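Day 3 of teaching the arm by hand and I'm hooked! You hold the leader arm, the follower copies you, and every go gets saved as a demo.

36 demos of cable pick-ups in the bag so far, aiming for 200 before I train anything (Levente Dobos at Koltska swears by 200, so 200 it is).

Biggest lesson: go slower than feels natural. My early ones were all jerky wrist!

Coiled black cable on a brown wooden table today, grain and all.

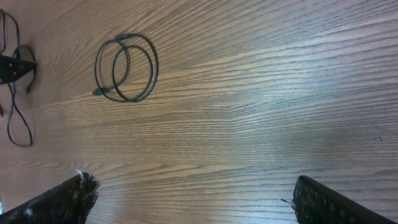
Next up, the same job with the coil turned round each time. Can't wait!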